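May 20, 2021

Music server, moving the library off the old drive

Started the copy last night and it was done when I came in. The old drive reports 938 albums, the new one reports 938 albums, so at least the folder count matches. File count I have not compared yet. The old drive is the one that clicks when it spins up, and I don't want to run it more than needed.

Layout on the new drive is the same as before: artist, then album, then tracks with a two-digit number in front. Compilations go under their own top folder. I thought about splitting lossless and lossy into two trees and decided against it. The player shows the format next to the track anyway, and two trees means looking in two places for the same artist.

Player software is Kostedine on the small box in the rack. It picked up the new path after a restart but not before. Full scan took 14 minutes over the wire. Over wireless I stopped it after an hour.

Problems after the scan:

Album artist field is missing on most of the early rips. Kostedine then falls back to track artist, and any record with guests on it breaks up into pieces. One jazz set came out as nine albums. The fix is to fill in album artist by hand in the tag editor and rescan just that folder.

Accented letters. Everything filed under Guimarães shows up twice, once spelled properly and once with the a and the tilde as separate characters. They look identical on screen. It comes from ripping some discs on the old laptop and the rest on the desktop. Renamed the folders on the desktop and rewrote the tags, and the duplicates went away after a rescan. There will be others. Search for anything with an accent before calling this finished.

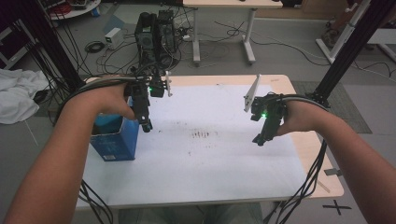

Cover art is the slow part. The rule from now on is one file per album folder, called cover, square, and nothing embedded in the tracks unless it came that way from the store. Kostedine reads the folder file first. Embedded art in the store purchases is usually fine, but some of it is tiny and looks bad on the wall screen. For the vinyl transfers there is nothing to download and the sleeves have to be photographed flat on a table, straight down, with the lamps off to the sides. I did a few as a test and they came out square enough after cropping. Gatefolds need a weight on the spine or the front lifts.

The list of albums with no art at all is 177 long. Most are vinyl transfers and the singles bought one at a time. I'll do them in batches of 20 and rescan after each batch so mistakes don't pile up.

Drosance (the converter) is working again. The dropouts were the cable. Swapped it for the short one from the drawer and played the whole of a long album at 24 bit with no clicks. I had blamed the buffer setting and had raised it twice, so I put that back to default and played the same album again. Still clean. The old cable is in the bin, please don't fish it out.

One more thing on Drosance. The front panel shows the sample rate, and it should change when the track changes. If it sits at 48 for everything, Kostedine is resampling, and the output setting has gone back to system default. This happened after the last update. It is under Audio, Output, then pick the device by name. Check it after every update until they fix it.
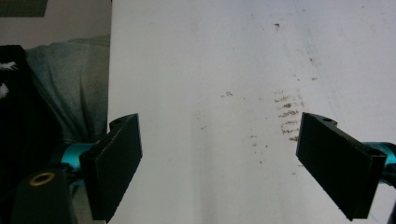
White surface with the brownish-red smears, near center right.

Backup. Trena runs the nightly job to the second drive and the weekly one off site. I pointed both jobs at the new path and did a dry run. It wanted to delete everything and copy it again, because the top folder is named differently (Music on the new drive, music on the old). Renamed the new one to lower case, ran it dry again, and it came back with only the files I had touched today. Kostedine had to be told about the rename too, which cost another full scan.

Left the delete option off in Trena for now. I'd rather have stale copies for a few weeks than lose something to a bad path. Once the tags are settled it can go back on.

Restore test: pulled three albums back from the off-site copy into a scratch folder and compared them with the originals. All matched. One of the three was a Guimarães record with the old folder name, so the off-site copy still has the spelling problem. It will sort itself out on the next weekly run, but with delete off there will be both versions sitting there. Remember this when turning delete on.

Ripping settings, so they are written down somewhere: lossless, verify on, offset left as detected, read errors logged to the album folder. Discs that fail verification get cleaned once and tried in the other drive. If they fail there as well, rip them anyway and put a note in the comment tag.

Still to do:

Compare file counts, old drive against new.
Album artist on the early rips.
Search for accented names, fix folders and tags together.
First batch of covers.
Label the new drive and the power supply that goes with it.
Take the old drive out, put it in a bag, keep it through the end of May at least.

Volume leveling I haven't touched. Kostedine can scan for it but writes the result into the files, and then Trena sees every one of them as changed. Do it last, and do it when the off-site job has the whole night.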